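Home Forums Housing Ask Log in

Landlord wants 300 for "repainting" after I moved out - is this normal?
Last updated 2026-04-10

Sabina Herath
Moved out of a one bedroom on Bruluvgate in February. Lived there 3 years. Left it clean, filled the nail holes, gave back both keys. Now the management company (Pluvell) says they're keeping 300 of my 918 deposit for repainting the living room. No photos, no receipt, just one line in an email. The paint was already kind of scuffed when I moved in but I never wrote that down anywhere. Dumb, I know. Do I have any chance or should I just take what's left and move on?

Vratislav Skála
Dont move on yet. Three years of living somewhere puts marks on the walls, thats normal wear in most places and they can't bill you for it. Ask for an itemized list in writing. Email is fine but send a letter too, keep a copy. Say you dispute the charge and give them a date to answer by. Check your state's deadline for returning deposits, a lot of them have one, and if they missed it they may lose the right to keep anything.

Also ask when it was last painted. If that was before you even moved in, good for you - old paint isn't worth much by then. 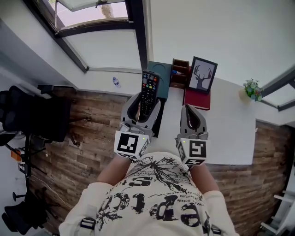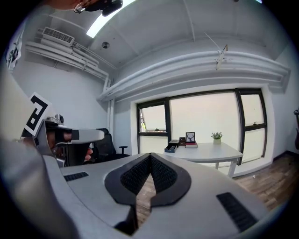
Small claims is the last step. Filing fee at mine was 25 and I got it back when I won. You don't need a lawyer. Bring the lease, the emails, bank record of the deposit, anything with a date on it. Mine settled in the hallway before we went in.

Juwita Nair
same thing happened to my sister, they gave up after one letter. landlords try it bc most people dont answer

Ostap Skoryk
Read your lease first. Mine had a line about repainting and I'd signed it. Not saying it holds up, some states don't let them do that, but they will wave it at you. And be careful about cashing a partial check if it says "full settlement" on it or in the letter with it. Ask your local tenant office before you deposit it, the call is usually free. Ours picked up on the second try.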